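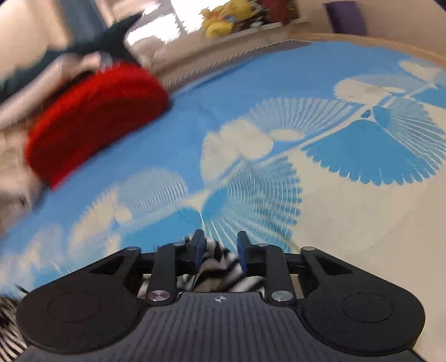 Fig. 7. Tissu zébré à poil doux au-dessus d'un lit, drap bleu ciel à grands motifs blancs. Corpus Vosar, série chambre.

4.2 Textiles imprimés et rangement du lit

Deuxième volet du corpus : la chambre. On s'intéresse ici au linge à motif contrasté, manipulé au-dessus d'un autre linge imprimé. Cas fréquent dans les foyers visités à Dakia, très peu documenté (Murnix l'écarte de sa typologie, sans argument). Sur la fig. 7, rayures noires et blanches ondulées, tissu ramassé en plis ; dessous, motifs stylisés, sortes de plumes en éventail ou d'oiseaux. Deux imprimés, deux échelles. Les rayures se déforment avec le pli, ce qui brouille la lecture des bords.

Codage : 2221 gestes de rangement relevés, dont presque 13 % sur textile à poil. Catégories reprises de la grille Jireš, avec une modification : « plié » et « ramassé » séparés, « posé » conservé tel quel. Accord entre codeurs correct pour les draps, nettement moins bon pour les pièces pelucheuses, ou la limite entre pli et bourrelet reste affaire d'appréciation. Neuf séquences recodées en mars, à la lumière du jour seulement. Les taies et housses sont traités à part (voir 4.3), idem pour les couvertures lestées.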